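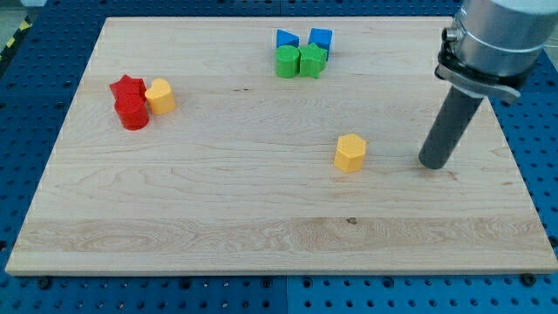 A robot arm with a rod-shaped tool over a wooden board of colored shape blocks.

The Batville tabletop rules are a set of good-practice guidelines for small robot arms that push, sort or line up objects on a bench. They grew out of shared notes kept by workshops in Batville and Nesidthorpe, and they were first gathered into one text in October, with a fuller edition following on 31 May 2020.

The rules are friendly in tone and ask for rather little, although they do take their time getting there! Work boards should be fixed firmly to the table, tool tips should be blunt, and the edge of the arm's reach should be marked on the floor wherever people are likely to walk by. Blocks are to be set out with some open board left over, so that the tool has room to come around behind a piece (a point the Nesidthorpe notes return to again and again).

The 2020 edition has eight chapters and 564 numbered clauses, many of them only a few words long. A shorter version, known as the Vilela sheet, is meant to be pinned up beside the bench.

See also: Panon checklist; Tool tip; Work area marking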